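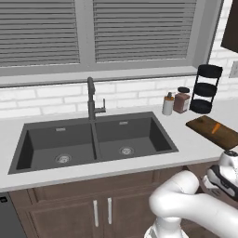 Can a home-built kitchen robot save you any time?
Mine hasn't saved me a minute, and I have been at it since February.

Slide 2. Who I am. Eftychia Vrettos, shared workshop at Clollow, bench at the back. I build the arm control code in the evenings and test it in a simulated kitchen before I let it near a real one. Say this early so people stop waiting for a live demo.

Slide 3. The money. $2,550 so far. That leaves out the parts I bought twice. Pause here, let them do the math on what a peeler costs.

Slide 4. Why I don't trust success rates. I ran the knife pickup 40 times in the simulator and logged 20 good grasps. Then I changed the friction setting and got a much nicer number. Same code. Ask the room which of the two I should put on a poster.
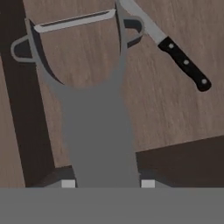

And friction is only one setting. Contact softness, finger speed, how far the handle sits from the table, I can tune any of them until the chart looks good. The Stivdale planner lets you do it with a slider. Go slow on this part, last time I rushed it.

Slide 5. What the simulator leaves out. Wet handles. Bad light. A cable that snags. I would not hand this thing a real blade with anyone within reach, and I'd be wary of a video from someone who does. 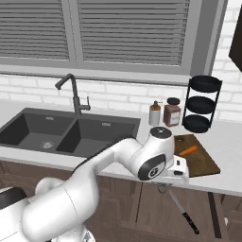
Consuelo Becerra objected at the practice run that I was being too hard on simulation, that she had caught 10 bad motions in it which would have bent her real arm, and that a cheap way to be wrong is still worth having. Fair. Read her point out in full, then answer it: cheap for finding faults, yes, but I wouldn't use it to claim the job is done.

Slide 6. Next: plastic knife, real bench, elbow speed turned way down. Questions. If someone asks when it will make soup, move on to the next hand.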